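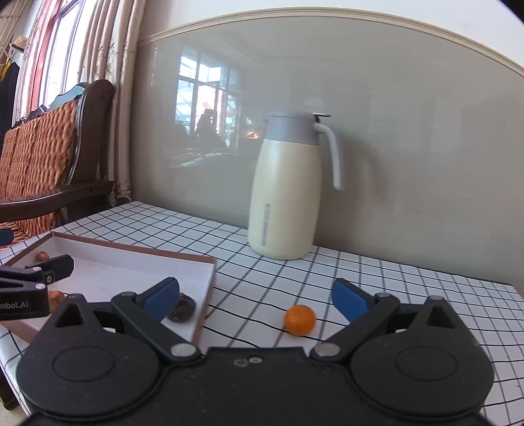
What changed on the packing line, and what didn't

Most of what I post is conveyor controls. The last few months at Panstead have been something else, so these are my notes on the manipulation project while I still remember the order of things.

Background for people outside the plant. We pack mixed assortment trays for the winter trade: dried goods, nuts, citrus, small baked items. The trays are shallow and the contents vary by customer. Until last fall all of the loading was done by hand at four stations. Weighing, wrapping and labeling have been automated for years and are not interesting here.

Loading was left alone for the usual reason. A mandarin and a dried mushroom have almost nothing in common mechanically. One rolls and is heavy for its size, the other weighs next to nothing and has edges that break. We tried suction on the citrus and got decent results, then tried the same cups on mushrooms and got crumbs. A tool changer would have handled it, at a cycle time slower than a person with a cold.

The approach we went with is demonstration. A person holds a gripper, does the job with it, and the recording goes into training. There is a gripper for each hand, two jaws each, with blue pads on the fingers of the one you see most of above. The motion is supposed to transfer to an arm carrying the same kind of jaws. Ostrowski is doing the integration and the training runs. Our part is to supply people who know how to load a tray.

The recording sessions

We record away from the line. The first sessions were done on a bare steel bench in the packing hall, and the trained policy did well on a bare steel bench in the packing hall. It did much worse when the bench was swapped for the one beside it, which has a different finish. Ostrowski asked for variety in surfaces, light and clutter, so the sessions moved to ordinary rooms with ordinary furniture. A tablecloth with a black grid on it is a good test. So is a thermal jug standing at the back of the table, where it has no business in the task and the policy has to learn to ignore it.

The target for the first phase was 3,000 usable demonstrations. Usable is a stricter word than it looks. A take is thrown out if the object leaves the table, if the operator touches it with a bare hand, or if tracking drops on either gripper. In the first week we lost a lot of takes to the second rule. People who have packed for years will straighten an object with a fingertip without knowing they did it. You can tell them, and they agree, and they do it again on the next tray.

Danuta Urbańczyk set the standard for how the objects should be approached. She has loaded trays longer than anyone else on the shift, and her comments on my first attempts were short. I was closing the jaws on the widest part of the mandarin and squeezing until it stopped moving. She closes a little below the middle, lifts before the grip is fully settled, and lets the fruit find its seat between the pads. Her takes were shorter than mine and had fewer slips. After that we had everyone watch her recordings before making their own.

There was a disagreement about this later. Ostrowski's people wanted more variation between operators and we had just spent a week removing it. We settled on fixing the grasp height for citrus and leaving the rest alone.

How it runs now

One of the four stations has an arm. The other three are unchanged. The arm works from a fixed list of 13 object types, and anything off the list goes to a person. Clemness, which is the scheduling package we already had, decides which orders are sent to the arm station based on contents. That took more work than I expected. The order data describes an item by supplier code and says nothing about shape, so two codes that are the same walnut were treated as different objects, and one code that covers both whole and sliced mushrooms was treated as one. I wrote a mapping table. It needs to be maintained by hand, and at the moment the hand is mine.

Failures fall into a small number of kinds. The arm pinches a round object above its middle and it squirts out. It places a light object correctly and then drags it back out of the tray on one pad. It pauses over an item it has already placed. The last one is harmless but it looks like doubt, and it unsettles people the first time they see it. Nuts against the tray wall are still the worst case. The finger has to go down between the nut and the edge, and there isn't always room. A person tips the tray a few degrees and the nut rolls clear. We have no demonstrations of tipping because our own instructions told the operators to leave the tray where it was. That will be corrected in the next round.

What it did to the jobs

Head count on the shift is the same. I'll give that as a fact about this winter and not as a forecast.

The content of the work has moved, though, and unevenly. The arm station needs someone to clear faults, refill the bins and deal with off-list items. On a good day this is dull in a way loading never was. With loading you set your own pace inside the hour. At the arm station the machine sets it, and you are interrupted by it. Two people asked to be rotated off after their first full week there. We now change over at the midday break, and the requests have stopped.

Recording is the other new task, and it is the one people volunteer for. It pays at the trainer rate. That was not in the original plan. Wiesława Jabłońska raised it at the Wednesday meeting, on the grounds that showing a machine how to do the job is training in the same sense as showing a new hire, and the rate for showing a new hire was already written down. Management took it away and came back with a yes. I think she was right on the wording and on the substance.

She also asked what happens to the recordings if the person leaves. The agreement as signed says the data stays with the company, with names removed. Stedbridge, the other site, is waiting to see our version before they write theirs.

There is a physical side to it as well. The grippers are not heavy, but you hold them out in front of you with your wrists in one position, and after 100 takes the forearm knows. Loading by hand is repetitive too, but the hand changes shape with each object, and with the gripper it's the same squeeze for everything. We cap a session at the length of a morning and require a break in the middle. I would not go higher.

Open items

Add tray tipping to the operator instructions and record it.

Split the mushroom code in the order data. Purchasing has the request.

Find out why tracking on the left gripper drops more often than on the right. I suspect the way people hold it when the right hand is doing the work, but I have no measurement to back that up.

Decide on the second station. My recommendation is to wait until the off-list rate comes down, and to get Danuta's opinion on the bench height before anyone bolts an arm to it.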